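The climbing frame went in last spring and the ground under it was grass until the first wet month. After that it was mud. I have now replaced it with bark chippings, and these are my notes.

The frame is the Watine, the smaller of the two sold by Sarby. The platform stands 1,290 mm above the ground, so I wanted a proper depth of loose fill and a border to hold it in. The border is sleepers on edge, pinned at the corners with steel rod. I dug down to clay, laid a woven membrane and overlapped the joins by 40 cm.

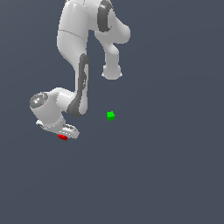 Karndale, August

The bark came in 32 bags. I had ordered loose, but the lorry could not get past the gate. It went down in two layers, raked level, then left for 48 hours before I measured it. The second layer sank more than the first. I topped up at the foot of the slide, where feet land and the stuff gets kicked out.

Giorgia Morelli asked in the comments about rubber mats. I priced them. They drain well enough, but they need a flat, firm base, and mine slopes towards the fence – a whole extra job.

One fault so far: the swing bolts had worked loose by Sunday. I have fitted locking nuts and will check them again when I rake.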